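I Don't Want the Free Inspection

By Isla Cosgrove
4/26/26

Okay, so my basement flooded. Not badly, by the standards of my street, but enough that I now have opinions about sump pumps and a strong dislike of the phrase "free inspection."

Three companies left cards in my door before the rain even stopped. One of them, Taludon, sent a very nice young man who walked around for ten minutes and then handed me a tablet to sign. I asked what I was signing. He said it just let them get started. I read it (standing on the stairs, in my husband's boots) and it let them get started, bill my insurance directly, and pick the price later. I gave the tablet back.

My neighbor Graciela Bustos signed hers. Her bill was $3634 for fans and a dehumidifier in one room, and she's still arguing with her insurance company over who owes what. I ended up paying $1400 to a two-person outfit called Jorkance, who wrote the number down before they plugged anything in! Same water, same kind of carpet.
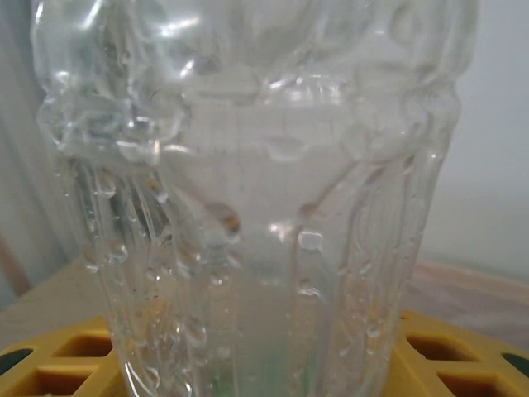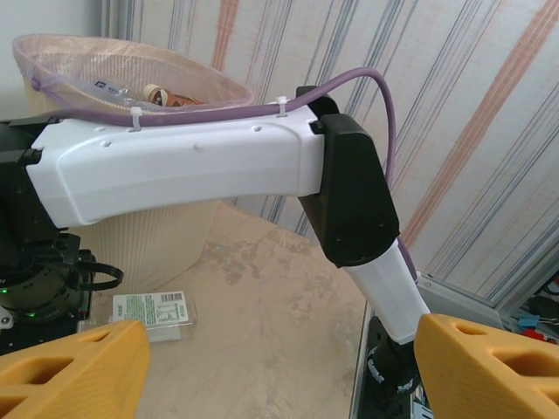 2 min read

Now, I know the other side of this. Wian Kruger runs a small drying crew and he's told me, at length, that you can't always quote a wet house. You pull off a baseboard and the wall behind it is a sponge. Fine, I believe him. But my mechanic can't see inside my transmission either, and he still calls me before he spends my money.

What I'd like is pretty boring. Give me a day rate for the fans - Jorkance charged $69 each, and that was on the sheet. Give me a number you won't go past without a phone call. And let me sleep on it if the water is already out, please, because I make terrible decisions in wet socks.

I've heard people say homeowners should just read the contract. Sure! I did, and I'm glad. But I had a dry upstairs and a husband holding the flashlight. Graciela was by herself with a toddler on her hip and the power off, and I don't think she should pay more than double for that.

Anyway, the new carpet comes at the end of April. I went with gray.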